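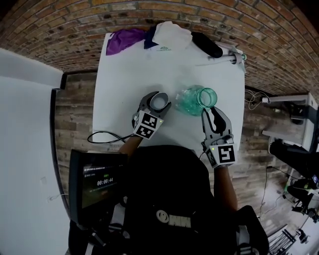

Glass Returns to the Kitchen Shelf

Household glass has had a quiet revival in the Zondport district. The Mikora cooperative, which runs a refill shop on the harbor road, reports that 313 families now bring their own containers for oil, vinegar and dried beans. When the shop opened in August, it expected to serve no more than half that number.

The cooperative buys its jars from Closa, a small glassworks that had nearly stopped making tableware. Closa now fires its second furnace 12 days a month and has taken back two former cutters. Its colored glass, made largely from returned bottles, varies in shade from one batch to the next - a trait that buyers once complained of and now request.

Prices remain a concern. A refill of cooking oil costs less than the bottled kind, but the first purchase of jars is a real expense for larger households. The Gounder Fund has agreed to cover starter sets for more than 200 homes, with preference given to those outside the bus routes.

The district council will review the program before renewing the shop's lease. Its members have asked for figures on breakage and on the cost of washing, neither of which has yet been published.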